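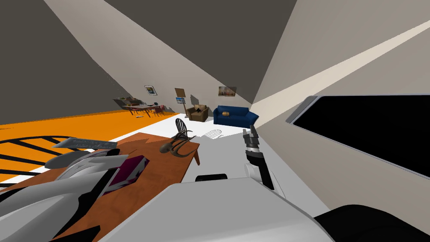 When does the Sistham office of Bosalard start taking lettings instructions? It opens its lettings desk in March, with sales handled from the same premises as before.

The estate agency confirmed the change in a note to landlords, which also sets out how existing management agreements will be treated. Properties now managed by Ljungberg, the smaller lettings firm whose client list Bosalard has bought, will move across in two stages. Rent collection transfers first. Inspections, repairs and deposit paperwork follow once the tenancy records have been checked against the signed agreements.

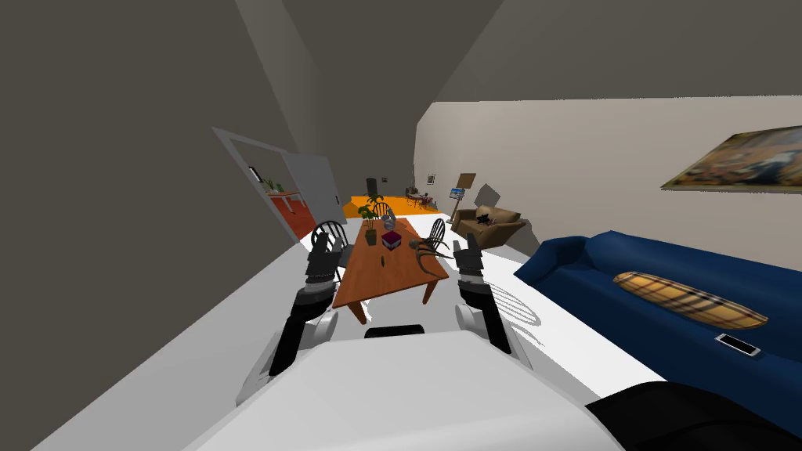
Fees stay as written in each landlord's current agreement until that agreement comes up for renewal. Tenants keep their present terms and do not need to sign anything, but they will be sent new bank details by post. The firm says it will not send bank details by email or text message, and asks anyone who receives such a message to ring the office before making a payment.

Helge Dahlgren, who ran Ljungberg's property management side, becomes lettings manager at Sistham. Radoslava Doležal remains in charge of sales. The lettings team will have 2 negotiators at first, and a property inspector shared with the Sostwood branch.

"The records are the slow part," said Dahlgren. "Some tenancies have been renewed several times and the inventory was never updated. We would like that put right before the next check-out and the argument over the deposit." 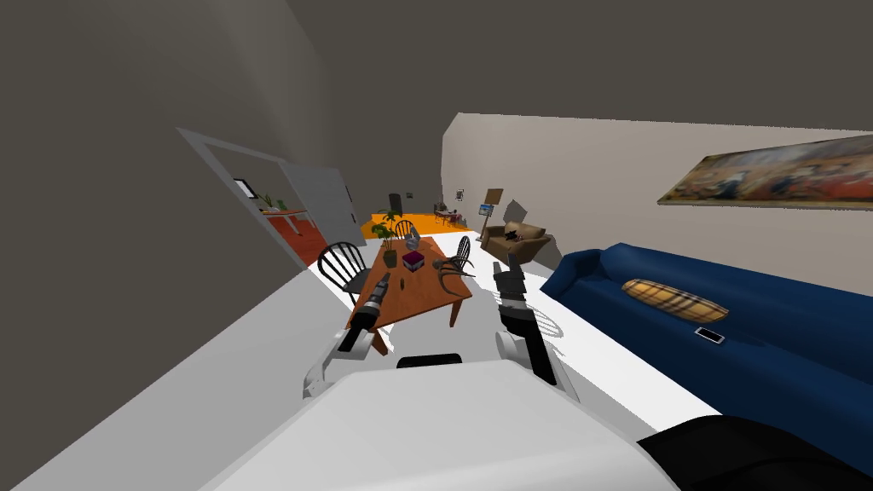 The purchase covers the client list and the lettings software licence. It does not include Ljungberg's block management contracts — these stay with the present owners and will be run under a separate name. Leaseholders in those blocks should continue to pay service charges to the account shown on their last demand.

Landlords who do not wish to transfer may give notice in writing within 14 days of receiving their letter. No exit fee applies during that period. After it, the notice terms in the original agreement apply.

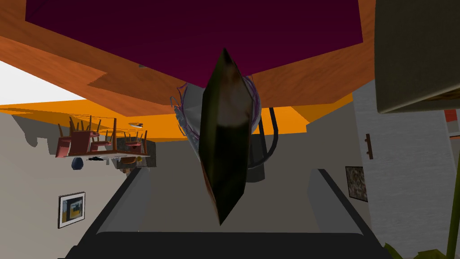 Keys held at Ljungberg's old office will be logged and moved to Sistham ahead of the second stage. Contractors with open work orders should finish them under the existing order number and send invoices to the new address. Orders raised after the transfer will carry a Bosalard reference, and invoices without one will be returned.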